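Speaker notes, Sunday, September 27, 2020
The bonesetter of Porkatier: a talk for the Annan local history circle

(Note to self: water within reach, glasses ON, and don't start before the latecomers at the back have sat down.)

OPENING

Good afternoon, everyone, and thank you for having me back. Last time I talked about wells and I went over by twenty minutes, so I've got a clock in front of me today and I promise to look at it.

I want to talk about how people in this district got themselves patched up before there was a proper doctor closer than a day's ride. You've all seen the brass plate on the old bank building, the one for the first physician. He's had his plate and his street and his page in the county book. I've got nothing against him. But people were breaking arms here for a good thirty years before he stepped off the coach, and somebody was setting them!

That somebody, for most of those years, was a woman who lived out past the Porkatier crossing. I can't give you her name. The account books call her "the setter" or "the setter's house," and once, in a very cross hand, "that person." I've looked in the church register and in the land rolls and I have two guesses, and I'm keeping them to myself until I can back one of them up. Please don't try to get it out of me over the cake.

WHERE THIS COMES FROM

(Slow down here. Last time people said I rattled through the sources.)

Most of what I've got is from the Sakus mine ledgers. The mine kept a sick fund, with every man paying in a little out of each pay packet, and the clerk wrote down what the fund paid out. There are 2,582 entries that I've been able to read. The rest of the pages were in the bottom of the trunk when the cellar flooded, and they've turned into something like felt.

A typical line goes: man's surname, what was wrong with him, how many days off, who was paid. "Crushed finger, nine days, setter." "Bad chest, no days, syrup." That poor fellow with the chest comes up again and again, and he never does get any days.

Then there's a bundle of letters from the Nadiren farm, which the family kept in a hatbox. They're mostly about sheep. But every few letters you'll get a line about someone's knee or someone's baby, and that's gold to me. I read the whole lot in May, at the kitchen table, when none of us were going anywhere, and I can now tell you far more about foot rot than you'd ever want to know.

WHAT SHE DID

So what did a bonesetter do all day? Well, pulled and pushed, mainly. Shoulders that had popped out, wrists, ankles, collarbones. She splinted with whatever was straight. One of the Nadiren letters has her using slats from an apple crate and strips of flannel petticoat, and the writer is much more upset about the petticoat than the leg.

(Pause for the laugh. If no laugh, carry on.)

She also used comfrey, boiled down to a paste and packed round the break, where it dried hard. People called it knitbone. You'll still find it growing down by the creek, and please don't go home and try it.

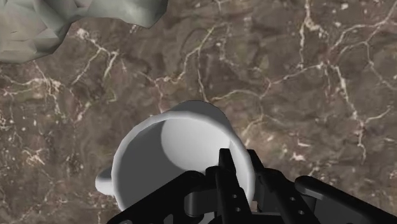
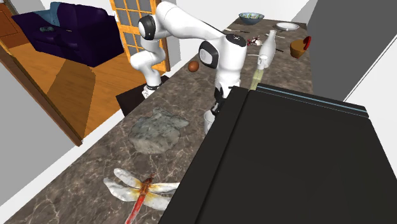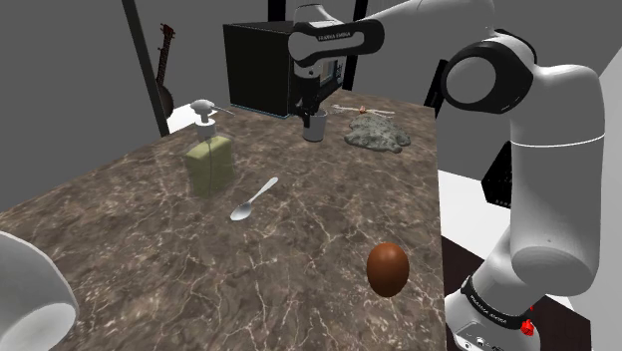

What she wouldn't do was cut. The ledger is quite clear on that. If it needed a knife, the mine sent for the surgeon at the coast, and he charged for his horse, his supper and his time, in that order. I've got one bill of his where the supper comes to more than the stitches.

Now, was she any good? I've gone back and forth on this. The fund put down the days off, so I can compare a bit, and the men she treated for broken forearms were mostly back underground in up to 60 days. I showed that to a retired nurse I know and she thought it sounded about right for a plain break. What the ledger doesn't tell me is whether the arm was straight afterward, or whether it ached every winter. A man back at work with a crooked wrist is just a man back at work, as far as the clerk was concerned.

THE FEVER WINTER

(This is the sad bit. Don't rush, and don't make the joke about the goat.)

The mine camp had 500 people in it by then, counting wives and children, and one pump. I think you can guess where this is going. The fever came through after the autumn rains, and the ledger changes completely. There are no more crushed fingers for weeks on end. Just "fever, fever, fever," down the page, and the clerk's handwriting getting smaller so he could fit them in.

There wasn't much a bonesetter could do about typhoid, if that's what it was. I say "if" because they called everything fever. But she was paid all through that winter, a small amount every week, and the entries say "sitting." Sitting with the sick, I take it. Water, clean sheets if there were any, keeping people company. I find those entries harder to read than the ones with the gruesome injuries in them.

It was the fever that finally got the camp its doctor. The mine put up 80 pounds a year and a cottage, and they advertised in the city papers, and the first man who took the job lasted until he saw the cottage. The second one stayed. He's the one with the brass plate.

THE DOCTOR AND THE SETTER

I'd been hoping for a great feud, I'll admit. It would've made a much better talk! And there is that one cross entry, "that person," which I'm fairly sure is in the doctor's own writing. He'd just re-broken a boy's leg that had healed badly, and he charged the fund for it twice.

But two years later he's sending people to her. "Shoulder, referred to setter." There are several of those, and the last one is for the doctor himself. He'd come off his horse on the Porkatier road, and whatever he thought of her, when it was his own shoulder he knew where to go. The fund paid her the usual rate and not a penny extra.

After that she just fades out of the books. No final payment and no note. The lady who wrote the Nadiren letters mentions "the old setter's apple trees" some years on, being picked by somebody else's children, so I suppose she'd died or moved by then.

WHAT I'D LIKE FROM YOU

If you've got old family papers, please have a look for me. I don't need diaries. Receipts are good. Recipe books are very good, because people wrote remedies in the back, upside down, starting from the last page. If you come across one for "bone paste" or "knitbone," I'd love to borrow it for an afternoon, and I'll wear gloves.

And if anyone's people farmed out past the crossing and there's a story about an aunt or a grandmother who was good with her hands, come and find me at the break. Even if it's only half a story.

(Questions. Repeat each one out loud for the back row. If someone asks about the goat, all right, tell them about the goat. Hand round the ledger copies, and get them ALL back before the tea comes out.)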